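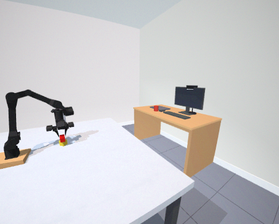

How Your Elbow Works

The elbow is the joint in the middle of your arm. A joint is a place where bones meet. Three bones meet at the elbow: the humerus in the upper arm, and the radius and ulna in the forearm.

The elbow bends and straightens like a door hinge. Two large muscles do most of this work. The biceps, at the front of the upper arm, pulls the forearm up. The triceps, at the back, pulls it straight again. Muscles can only pull – they cannot push – so they work in pairs.

Word to know
Ligament: a strong band that holds bones together at a joint.

Try it
Place one hand on your upper arm. Slowly bend and straighten your elbow. Feel the muscle at the front become shorter and firmer as the arm bends.

Reviewed by Jolán Kocsis, Soltongate Children's Museum
Last updated 23 June 2024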